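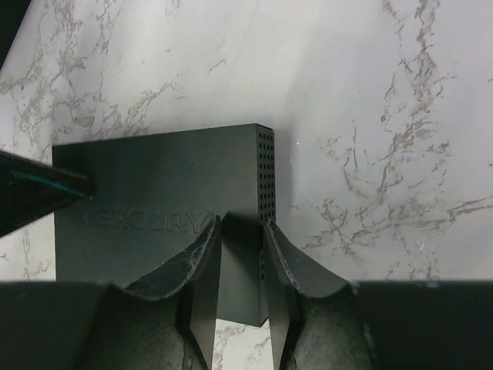

Durnance – Technicien(ne) mastering et gestion de catalogue (H/F)

Type de contrat : CDD de 18 mois, temps plein
Poste à pourvoir : dès que possible
Annonce mise en ligne le 2 janvier 2019
Référence : DUR-219

Contexte

Durnance est un label indépendant consacré à la musique électronique et aux formes voisines : ambient, électroacoustique, pop synthétique, pièces pour bande. Son catalogue comprend 219 références, publiées sur vinyle, cassette et CD, puis en téléchargement et en écoute en ligne. Une partie de ces références provient du fonds Makori, repris par le label avec ses bandes, ses contrats et une documentation incomplète.

Le poste est créé pour deux chantiers menés en parallèle. Le premier est la remise en état du fonds Makori : transfert des supports, restauration, nouveau mastering, saisie des métadonnées. Le second est la production technique de la série Nisa, collection d'albums courts confiés à des artistes qui n'ont pas encore publié sous leur nom. Quatre volumes sont programmés, le premier en août.

Missions

1. Transfert et restauration

Inspection des bandes magnétiques et des DAT avant lecture. Nettoyage, réglage d'azimut, alignement à partir des tonalités de référence lorsqu'elles existent.

Numérisation en 24 bits / 96 kHz, au format WAV avec en-tête BWF. Un fichier brut est conservé pour chaque face ou chaque programme ; aucun traitement n'est appliqué à ce fichier.

Restauration sur copie de travail : clics, bourdonnement secteur, pertes de niveau ponctuelles. Le souffle n'est pas supprimé par défaut. Toute réduction de bruit large bande fait l'objet d'une écoute comparée avec la direction artistique et, si possible, avec l'artiste.

2. Mastering

Préparation des masters numériques et des prémasters destinés à la gravure vinyle. Les deux versions sont distinctes : le limiteur de la version numérique n'est pas repris pour la gravure.

Contrôle de la compatibilité mono, des sibilantes, de la corrélation de phase dans le grave et de la durée par face. Rédaction de la fiche de gravure.

Fabrication des images DDP pour les éditions CD, avec vérification des index et du CD-Text.

Écoute intégrale de chaque master avant livraison. Cette écoute est comptée dans le temps de travail et consignée.

3. Catalogue et métadonnées

Le catalogue est tenu dans Wavitz, base interne où chaque enregistrement est relié à ses supports, à ses ayants droit et à ses livraisons. La personne recrutée en devient l'utilisatrice principale.

Saisie et correction : titres, versions, durées, codes ISRC, auteurs, compositeurs, interprètes, éditeurs, dates et lieux d'enregistrement, crédits techniques. Pour le fonds Makori, plusieurs œuvres portent des titres différents selon la pochette, la boîte de bande et la déclaration d'origine. Les variantes sont toutes conservées, une seule étant désignée comme titre d'usage.

Attribution des codes aux nouvelles références, préparation des livraisons au distributeur numérique, suivi des rejets.

4. Suivi de fabrication

Échanges avec l'usine de pressage et le duplicateur de cassettes. Réception des pressages tests, écoute sur deux platines, rédaction du compte rendu. Les défauts sont localisés par face, piste et minutage.

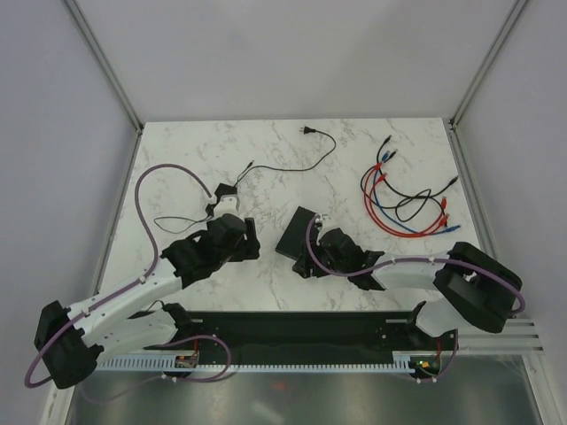

Deux bras robotisés montés sur un rail noir, plateau à motif de marbre blanc.

Environnement technique

Cabine d'écoute traitée, avec deux paires de moniteurs (champ proche et champ médian). Convertisseurs stéréo pour la lecture et pour l'enregistrement. Chaîne analogique réduite : un égaliseur, un compresseur, un pupitre de transfert. Deux magnétophones à bande, un lecteur DAT, une platine cassette à azimut réglable.

Station de montage sous macOS. Le choix du logiciel de montage est laissé à la personne recrutée, à condition qu'il produise des DDP conformes et que les sessions soient archivées avec un rendu à plat de chaque étape. Sauvegarde quotidienne sur serveur local, copie mensuelle hors site.

Wavitz s'utilise dans un navigateur. Les imports et exports passent par des fichiers CSV encodés en UTF-8. Une documentation existe pour la saisie ; celle des exports est à compléter.

Profil

Formation aux métiers du son, ou expérience équivalente démontrable par des travaux publiés.

Compétences exigées :

Pratique du mastering stéréo sur des productions diffusées commercialement.
Connaissance des contraintes physiques de la gravure vinyle.
Mesure du niveau sonore en LUFS et des crêtes vraies, interprétation des valeurs.
Usage courant d'un tableur, y compris recherche de doublons et contrôle de cohérence.
Français écrit précis. Anglais suffisant pour correspondre avec une usine.

Compétences appréciées :

Maintenance de premier niveau sur magnétophone à bande.
Notions de droits voisins et de gestion collective.
Écriture de scripts simples (Python, shell) pour le renommage et la vérification de fichiers par lots.
Culture des musiques électroniques antérieures au tout-numérique. Une préférence marquée pour un genre n'est pas un obstacle – le catalogue en couvre plusieurs, et certains disques devront être traités sans affinité particulière.

Le poste ne comporte ni mixage, ni prise de son, ni accompagnement de concerts. Les candidatures orientées principalement vers ces activités ne seront pas retenues.

Conditions

Travail sur site pour le transfert, le mastering et l'écoute des tests. La saisie dans Wavitz peut être faite à distance, jusqu'à 2 jours par semaine, après la période d'essai.

Horaires réguliers en journée. Deux déplacements par an chez le graveur sont à prévoir, frais pris en charge.

Rémunération selon expérience et convention collective applicable. La grille est communiquée avant le premier entretien. Titres de transport remboursés à moitié, mutuelle d'entreprise.

Les travaux effectués sont crédités au nom de la personne sur chaque référence, support physique et métadonnées compris. Une activité indépendante de mastering reste possible en dehors des heures de travail, sans usage de la cabine.

Candidature

Le dossier est envoyé en un seul message et comprend :

– un CV, sans photographie ;
– une liste de travaux publiés, avec pour chacun le rôle exact tenu (mastering, restauration, montage, transfert) ;
– deux extraits avant et après traitement, en WAV 24 bits, accompagnés d'une note technique d'une page décrivant les opérations effectuées et celles qui ont été écartées ;
– les dates de disponibilité.

La lettre de motivation est facultative. Les extraits sont transmis par lien de téléchargement, sans compression avec perte et sans normalisation ajoutée pour l'envoi. Si les droits ne permettent pas de communiquer un extrait, une description détaillée de la session est acceptée à sa place.

Les candidatures sont adressées par le formulaire de la rubrique Emploi, en indiquant la référence DUR-219 dans l'objet. Un accusé de réception est envoyé pour chaque dossier complet.

Déroulement de la sélection

Examen des dossiers par la direction artistique et la personne chargée de la production. Les candidats présélectionnés reçoivent une bande numérisée de 4 minutes issue du fonds Makori et rendent une version restaurée, un prémaster vinyle et la fiche Wavitz correspondante, remplie sur un modèle fourni. L'exercice est rémunéré au forfait, quel que soit le résultat, et le fichier rendu n'est pas exploité par le label.

L'entretien a lieu en cabine. Il comporte l'écoute du travail rendu et une discussion sur les choix effectués. Les personnes non retenues à ce stade reçoivent une réponse écrite motivée.

Les fichiers transmis sont effacés à la clôture du recrutement.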